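Questions people keep asking me about the cannulation course

Do I need to bring anything?
Just a pen and short sleeves! I supply the trays, the gloves and the practice arms, and Mererid Wogan brings biscuits if we're lucky.

How many of us will there be?
Eight at most, with three of us teaching, so you'll get loads of goes.

I've never put a drip in. Is that all right?
Yes, absolutely, most people haven't.

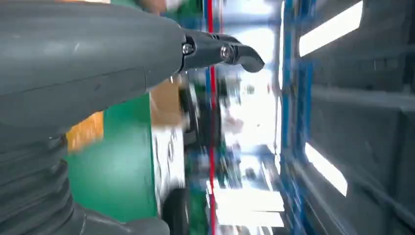 Can I come back for a refresher?
Any time in the first year, and I won't charge you for it.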